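Wednesday, evening

Got to Flarnside a little after six and had the back bench to myself until Thérèse came in. The real arm still has no wrist. The bearing from Paquette is the wrong bore, so it goes back and I wait again. I cleaned up the bracket holes on the base plate, put the cover on, and moved over to the computer.

The simulated kitchen loads now without the cabinets falling through the floor. That was a units mistake in my export, millimeters in one file and meters in the other. It took me most of last week to find and one line to fix. I kept the stone wall even though it slows things down. Thérèse says a plain gray wall would do. She is probably right, but I have to look at it every night.

Two things to work on. One is driving the base down the aisle past the gas range without the arm swinging out over the counters. The other is the blender, where I want the gripper to come straight down on the little white cap on the lid.
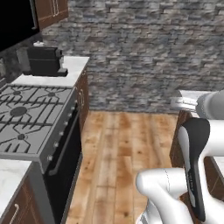
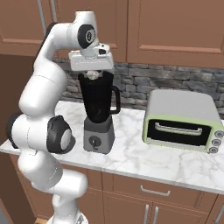 Dale Hiebert
Arm and simulation, Jukimgate build, Flarnside shared workshop

Ran the blender job 99 times with the start position shifted a bit each time. It reached the cap in almost 200 runs if I add in last night's, but reaching is the easy part. The grip is where it goes wrong. If the fingers close too early they push the lid sideways. I moved the closing point down 8 millimeters and that helped. I will try slower closing next.

The aisle is a separate problem. The elbow wants to go wide on the turn and I don't have a good limit on it yet. Thérèse thinks I should fold the arm in before the base moves at all and stop trying to do both together. I don't love it, it adds time to every run, but I wrote it down as the fallback.

Saved everything under Dulonel on the shared drive, run 429 is the good one. The older folder can go once I have checked the joint settings against it.

To do: mail the bearing back, ask for the right bore in writing this time, print new finger pads – the soft ones. Bring the long hex key from home. Thérèse has the workshop key until Friday, so I need to text her before I drive over.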